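Trarnero opens its Latbridge workspace to visitors

Trarnero, the household robotics company based in Latbridge, opened its doors to the public in March for an afternoon of demonstrations and talks. The company counted 112 visitors between 1 p.m. and closing time at 5. Most came from the neighborhood, and a good share were students from the Fosmont technical program across the river.

The open day was the first since Trarnero moved into the former Mokoena building last year. The company makes software for robot arms that do kitchen and laundry chores. It does not sell a finished robot. Its customers are manufacturers that build the machines and need them to handle ordinary objects such as cups, towels and dish tubs.

Keabetswe Dlamini, who runs the training program, gave the opening talk and repeated it twice later in the afternoon for people who arrived after the start. She said much of the company's work is done by people with a gripper in each hand, doing a chore over and over while the movement is recorded.

"The robot learns from what the hands do," Dlamini told the first group. "If we want it to wash a bowl, somebody has to wash a bowl, and do it with the same kind of fingers the robot has."

The grippers carry cubes printed with black-and-white square patterns. Dlamini said the patterns let the software work out where each gripper is and which way it is turned. The recordings are then checked, and the ones that pass are used to train the arms. One chore needs 400 good recordings before the company will try it on a machine, she said.

Demonstrations of the recording work ran through the afternoon on the upper level, by the curved railing. The chore was cleaning a plastic basin, with one gripper at the rim and the other working a pad along the inside wall. Visitors stood close by and asked questions between rounds.

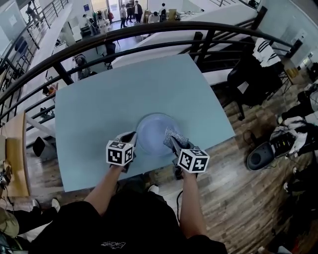 Dlamini said cleaning is harder to teach than picking things up. A cup is either in the gripper or it isn't, but scrubbing depends on pressure, and a light plastic tub slides if it is pushed from one side only. New operators tend to press too hard during their first week. They spend that week practicing, and nothing they record is kept.

Several visitors asked to try the grippers themselves, and a second pair was set out for them at 2:30. The task was to move a folded dishcloth from one tray to another. A line formed quickly and the staff had to limit turns to 30 seconds. Children under 12 needed an adult with them.

"My wrists were sore after one go," said one of the Fosmont students, who is in her second year of the machine maintenance course. "I don't know how they keep it up for a whole shift."

Operators work in blocks of 50 minutes and then switch to checking recordings at a desk, Dlamini said. The company changed to that schedule last fall after operators asked for shorter blocks. They can also ask to change chores during the day.

The 3 o'clock talk drew the most questions. One man asked if the robots would put hotel and restaurant cleaners out of work. Dlamini said she expected the first machines to be used for repetitive washing in large kitchens, and that she could not say what would happen to jobs after that. Another visitor asked about privacy, since the recordings are made with cameras. She said faces of passersby are blurred before a recording is stored and that operators sign a release when they are hired.

A robot arm was also shown running on a stand on the ground floor, stacking plates made of hard plastic. It finished most of its stacks during the 4 o'clock showing and dropped one plate, which a staff member put back by hand before restarting the program. The company said the arm was using a version of the software from last summer, and that newer work was still being tested.

Trarnero is hiring operators for an evening shift that is due to start later this spring. No background in robotics is required, and training is paid. Applicants are asked to come in for a short trial with the grippers, which includes one picking task and one wiping task. Forms were handed out at the front desk during the open day and can still be picked up there on working days between 9 a.m. and 4 p.m.

The Fosmont program has also arranged for a small group of its students to spend part of next term at the company. They will help maintain the grippers and replace worn parts. The school will choose the students and give them course credit for the time.

A second open day is planned for the fall, and Trarnero said it would add a morning session for school classes. Parking behind the building is limited to staff, so visitors were asked to use the public lot on the river side and come in by the main entrance. The building has an elevator to the upper level.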